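Recording two-arm demonstrations for a desk task

Posted by Ghizlane Bouazza, 2018-09-13

Part two of the Trurum notes. Part one covered mounting the arms and setting the joint limits. From here on both arms should home cleanly and every camera should show up in the recorder. The desk setup used throughout is a brush rack with four brushes, a printed practice mat and a black cup in the work area. 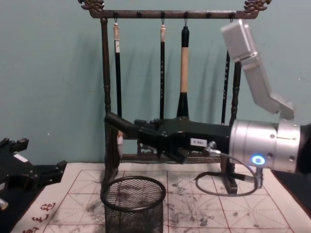
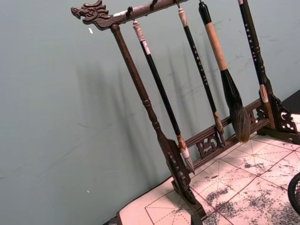
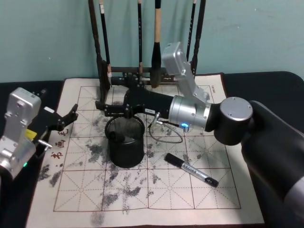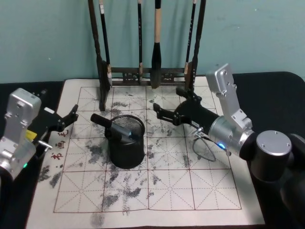

1. Decide what one episode is

Write down the start state and the end state before recording anything. For a pick-and-place task, the start state names the object, where it lies and which arm moves first. The end state names where the object must be and where both arms park. An episode runs from one to the other. If the operator does two things in one file, the file will have to be split by hand later, and the split point is always a matter of opinion.

Put both states in the task file as plain sentences. Lencho reads the first line as the task label, so keep that line short and do not edit it once recording has begun. A changed label creates a second task, and the two have to be merged.

2. Check the clocks

Start the recorder with the arms idle. Run

lencho check --streams all

and compare the time stamps. Joint states are logged at 200 Hz. The largest gap allowed between a camera frame and its nearest joint reading is 50 ms. If one camera drifts past that, restart its driver and repeat the check. Do not correct the offset afterward in the export step unless you know it was constant.

3. Set exposure by hand

Auto exposure makes a wrist view change brightness whenever a dark object fills it. Move each gripper to its closest working pose, set exposure there, then back off and confirm that the wall is not blown out. Lock white balance at the same time. Save the values with the session.

4. Vary the start state on purpose

Operators put things back where they found them. A policy trained on that learns one position and fails a hand's width away. Plundix prints a placement sheet for each session: a list of positions and headings for every loose object, in random order. Follow it line by line, including the lines that look awkward. Cross out a line only when the episode has been saved.

Leave fixed objects fixed for a whole session, then move them between sessions. Moving everything at once makes failures hard to trace.

5. Record

Home both arms. Press the left pedal to start, wait one second, then move. The still second gives the trimmer a clean edge. Work at an even speed - slow is fine, stopping is not. Long pauses in the middle of a reach teach the model to pause there too.

Keep the idle arm out of the other arm's path but inside its normal parking zone. At the end, hold still for another second and press the right pedal. Use the middle pedal to discard.

Small mistakes followed by a clean recovery should be kept. Tag them "recovery" and go on. Discard an episode if a gripper hits the table, an object leaves the work area, or someone's hand enters any camera view.

6. Review the same day

Play back every tenth episode at double speed with all views tiled. Look for frozen frames, a cable crossing the wrist view, and grasps that close before contact. If a fault shows up, check the episodes on both sides of it until you find where it begins.

7. How many

For one task with one arm doing most of the work, we train the first model at 200 episodes and look at where it fails. Two-arm handovers needed 400 in the August runs. Hold back 50 from a separate session for testing, and never draw the test set from the same placement sheet as the training set.

8. Export

gelow pack --task TASKNAME --trim edges --drop discarded

Gelow writes one folder per session and a text index. Open the index and compare its episode total with the crossed-out lines on the placement sheets. If they differ, look for saved files with no end pedal event. Those are skipped with a warning that is easy to miss in the log.

Copy the task file and the exposure values into the same folder before you archive it.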